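Search this site Search Menu

Floltard Community Kitchens Programme
Progress report to the funder, third reporting period
Prepared by Rajeshwari Nair, programme manager

1. Status

The programme is on schedule in two of its three work packages and four weeks behind in the third. Spending to the end of April was within the approved budget. No change to the total grant is requested. One transfer between budget headings is set out in section 6 and needs written agreement before the next claim.

The period covered the reopening of the Mirnach kitchen, the second round of breakfast sessions at Brollov, and the start of the supplier review. The Annamalai Hall site remains closed while the drainage works are completed.

2. Breakfast sessions

Brollov ran breakfast sessions on every school day in the period. Total meals served were 3094, counted from the signed daily sheets. The largest single session served 90 and the smallest served 43. The small session fell on a day when the bus route was diverted and has been left in the figures.

The menu was fixed at the start of the period: porridge, toast, fruit and milk, with a hot option on Saturday for families. Porridge take-up fell after the clocks changed. Toast take-up rose by a similar amount, and the bread order was raised twice to match. Waste is now weighed at the end of each session and entered on the same sheet as the meal count.
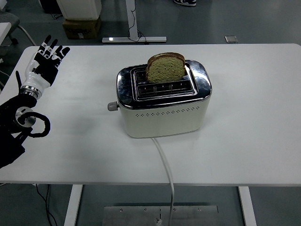

Does the grant cover the cost of food as well as equipment?
Food is covered for the breakfast sessions only, under heading C, and food for the evening classes is paid for from class fees.

Session staffing was stable. Two assistants completed the food hygiene course and a third is booked for the next intake. Opening time was moved from 8.00 a.m. to 7.45 a.m. at Brollov after parents asked for it. The earlier start has added an hour and a quarter of paid time per week at each staffing position, and this is included in the forecast below.

3. Mirnach kitchen

The Mirnach kitchen reopened in the second week of the period. The work consisted of a new extraction hood, replacement of the floor covering, a second hand-wash basin and rewiring of the worktop sockets. The sockets had been on a single circuit, which tripped when the kettle and the hot cupboard were used together. They are now on two circuits, with the hot cupboard on its own supply.

The electrical certificate was issued without remarks. The extraction hood passed its airflow test at the second attempt – the first reading was low and the contractor replaced a crushed section of duct at no charge.

Three items remain on the snagging list:

The door closer to the dry store is too strong and has been adjusted once.
The sealant behind the second basin has a gap at the left-hand end.
The labels on the distribution board do not match the drawing.

The retention payment will be held until all three have been signed off.

4. Annamalai Hall

This work package is four weeks behind. The survey found that the kitchen waste pipe joins the surface water drain under the rear yard, and not the foul sewer as shown on the plans supplied with the lease. The connection has to be moved before the kitchen can be used. The landlord has accepted liability for the pipework and the contractor has been appointed. Reinstatement of the yard surface is still under discussion, and a sum has been kept in contingency to meet half of it if required.

Evening classes planned for Annamalai Hall were moved to Mirnach and ran on a reduced timetable. Class size was limited to eight by the floor area. The waiting list was carried forward and those on it will be offered places first when the hall opens.

5. Equipment and maintenance

All portable appliances at Brollov and Mirnach were inspected and tested in the period. Out of 50 items, two failed. One was an extension lead with a damaged plug and the other a hand blender with a split cable. Both have been disposed of and removed from the register. The blender has been replaced; the lead was no longer needed after the rewiring.

Gonzalo Collado has rewritten the cleaning schedule so that each small appliance has its own line. The previous version grouped them as "counter items" and it was not possible to tell from the records which had been done. Crumb trays are now emptied daily and descaling is done monthly. The new schedule has been in use at both sites for five weeks and the sheets have been complete for four of them.

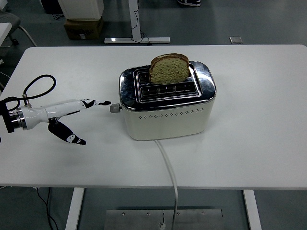 Two-slot toaster, cream and chrome.

The fridge at Brollov recorded two readings above the permitted limit, both within twenty minutes of a delivery. The probe was checked and found to be accurate. Deliveries are now split between the two fridges and no further high readings have been recorded.

6. Budget

Headings A (building work) and B (equipment) are within forecast. Heading C (food) is forecast to overspend by the end of the year because of higher meal numbers and the price of milk. Heading D (training) is forecast to underspend, as two courses were provided free of charge by the district.

We ask for agreement to move the expected underspend from D to C. The transfer would cover the whole of the forecast overspend and leave enough in D for the remaining hygiene course places. A revised table is supplied as Annex 2.

7. Risks

Drainage works at Annamalai Hall: likelihood medium, effect high. A further delay of more than three weeks would push the opening into the summer holiday.

Bread and milk supply: likelihood low, effect medium. The current supplier's contract ends during the next period. Quotations have been requested from three others, and two have replied.

Staff cover: likelihood medium, effect medium. Brollov has one trained relief cook. Recruitment for a second is open.

8. Next period

Complete the drainage connection and obtain the landlord's sign-off.
Close the snagging list at Mirnach and release the retention.
Report on the supplier review with a recommendation.
Submit waste figures by session – the first full set will be ready in time for the next claim.

Contact the programme office | Copyright Floltard Community Kitchens | Back to top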